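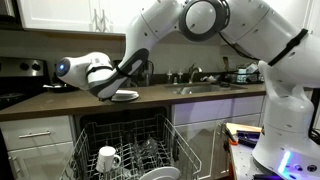 Carnets > Visites > Logement et cuisines > Vetdale

Accueil Visites Foires Ateliers Archives

Une matinée portes ouvertes à Vetdale

Les portes ouvertes de Vetdale ont lieu une fois par an. J'y suis allé le 2022-05-17 avec Celeste Sampaio, qui cherche des idées pour refaire sa cuisine sans abattre de cloison. L'entrée est gratuite, mais il faut s'inscrire. Nous nous étions inscrits en mars et le créneau du matin était déjà presque complet.

Le bâtiment se trouve derrière la gare de Flutasstead, au bout d'une rue sans trottoir du côté gauche. Le parking est petit. Nous sommes venus par le train et il faut compter 9 minutes de marche. À l'accueil, on remet un badge en papier et un plan plié en deux, sur lequel les toilettes sont mal placées (elles sont au fond du couloir, pas près de l'escalier).

Vetdale occupe 400 mètres carrés sur un seul niveau. On y étudie l'usage des cuisines domestiques : la place des appareils, la hauteur des plans de travail, le temps passé à ranger et à faire la vaisselle. Les visites se font par groupes de 13 personnes. Le nôtre était mené par Alistair Galbraith, qui parle un français lent et très correct et répond à tout, y compris aux questions sur les prix.

La première salle est consacrée aux sols et aux éclairages. Je passe vite, il y avait surtout des panneaux à lire et le groupe précédent n'en était pas encore sorti.

La cuisine vient ensuite. C'est une cuisine d'habitation ordinaire, et c'est ce qui nous a plu. Le plan de travail est brun, d'un ton chaud, légèrement brillant. La cuisinière en inox est à gauche, avec ses boutons noirs sur le dosseret, et l'évier, lui aussi en inox, est encastré dans le même plan. Les meubles hauts sont blancs et le mur entre les deux est d'un beige tirant sur le gris. Celeste a trouvé ce beige un peu triste. Pour ma part, je le prendrais tel quel : chez moi le mur est blanc et toutes les éclaboussures s'y voient.

Alistair Galbraith s'est arrêté longtemps sur la portion de plan comprise entre la cuisson et l'évier. D'après lui, c'est là que tout se pose : la poêle qui sort du feu, l'assiette qu'on va remplir, puis la même assiette quand elle revient sale. Une poêle sombre se trouvait près de la cuisinière et une assiette blanche au bord du plan, côté pièce. Il déconseille de prendre l'habitude de poser la vaisselle si près du bord, surtout avec des enfants. Une dame du groupe a répondu que chez elle il n'y avait pas d'autre place, et la discussion a duré un moment.

Autre sujet, les flacons. Il y a deux petits flacons à pompe contre le mur, à gauche du robinet, et quelques petites choses de l'autre côté, derrière l'évier. Le conseil de la maison est de s'en tenir à ce qui sert tous les jours et de mettre le reste sous l'évier. Le robinet est chromé, à bec courbe. Celeste a noté ce modèle de bec sur son plan – elle lave de grandes marmites et le sien est trop bas.

On nous a ensuite distribué une fiche à remplir sur nos propres habitudes, avec 3 questions seulement. La fiche sert à l'étude Rennie, qui porte sur le rangement de la vaisselle dans les petits logements. J'ai répondu, Celeste a gardé la sienne pour la relire.

La visite se termine dans l'espace de la société Hoklow, qui fabrique des plans de travail sur mesure et tient là un comptoir d'échantillons. On peut emporter des chutes. J'en ai pris une claire et une brune. Le vendeur n'insiste pas et les délais sont affichés, ce qui évite de les demander.

Le café est offert, les biscuits aussi. Il manque des chaises pour les personnes âgées, la visite durant plus longtemps qu'annoncé et se faisant entièrement debout. Prévoir également une petite laine pour la première salle. Celeste compte revenir avec les mesures de sa cuisine – l'accueil prend les rendez-vous par téléphone, le matin uniquement.

Contact | Mentions légales | © Carnets de visites, tous droits réservés | Haut de page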